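3.2 Foyer trade and interval length

Interval length is usually set by the director and the stage manager, yet its effects are felt most strongly in the foyer. The present section considers the 114 performances of musical theatre given at the Vesberg Playhouse during the study period, with particular attention to the touring production of Grarnel, a sung-through work in two acts. The auditorium seats 427 and is served by a single licensed bar and a separate counter for soft drinks.

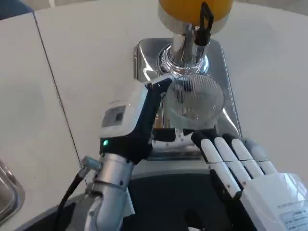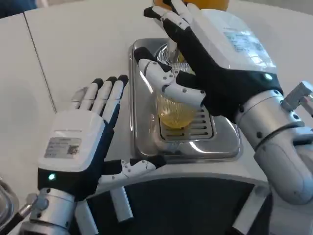 Figure 3. Drink dispensing at a white countertop.

Reading time: 3 minutes

Attendance records were supplied by the Arsenault Theatre Trust, which has managed the building since its refurbishment. Bar takings were drawn from the Trikik ticketing and sales system and matched to each performance by date and session. Matinees were analysed separately, as school parties order in advance and seldom queue.

The scheduled interval for Grarnel was 20 minutes in the first half of the season and 25 minutes thereafter. The longer interval was associated with higher takings per patron at evening performances. No comparable change was observed at matinees – a result consistent with the behaviour of pre-ordered groups noted above. Late returns to the auditorium also declined under the longer interval, although front-of-house staff recorded these by hand and the practice varied between shifts.

Two qualifications apply. First, the change of schedule coincided with the December holiday period, when audiences at the Playhouse include a greater share of family groups and visitors from outside the region. Secondly, the touring company shortened the second-act overture by 40 seconds in the same week, and its programme notes did not advise patrons of the alteration. Neither factor can be isolated with the data available.

Interviews with subscribers, reported in Section 4, suggest that patrons judge an interval chiefly by the time spent waiting to be served.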